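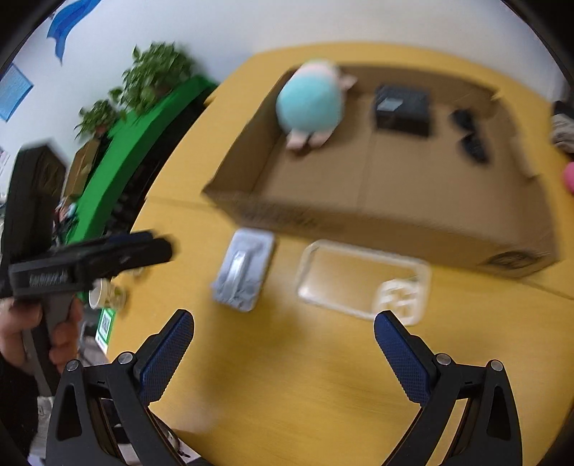
Saturday, August 29, 2020

Management at Dodovitz has a new word for us, and the word is "teachers." We pick things up, we put things in boxes, and Julura's software is supposed to learn from how we do it. Up to 87 percent of the packing line could be "supported" by next year, according to the slides. I asked what supported means for the 18 people on my shift. I got a smile and a link to the slides.

I've packed returns for long enough to distrust a percentage. A carton is easy. A soft toy with its foot under something else is less easy, and a clear tray on a shiny table is a pain even for me. Genowefa Mazurek can feel that a lid isn't seated before she looks at it. I don't know where that goes in a spreadsheet.

To be fair, the work is lighter on the back than the old line, and I won't pretend I miss lifting. But squeezing a handle all day does its own thing to your thumb, and the hourly rate is the same as before - I checked. Witold Lis asked whether teachers get teacher pay. That question has been "passed upstairs."

The next meeting is in September. I'd like to see one sheet of paper saying who gets retrained, for what job, and at what wage. So far we have 464 slides and a free mug.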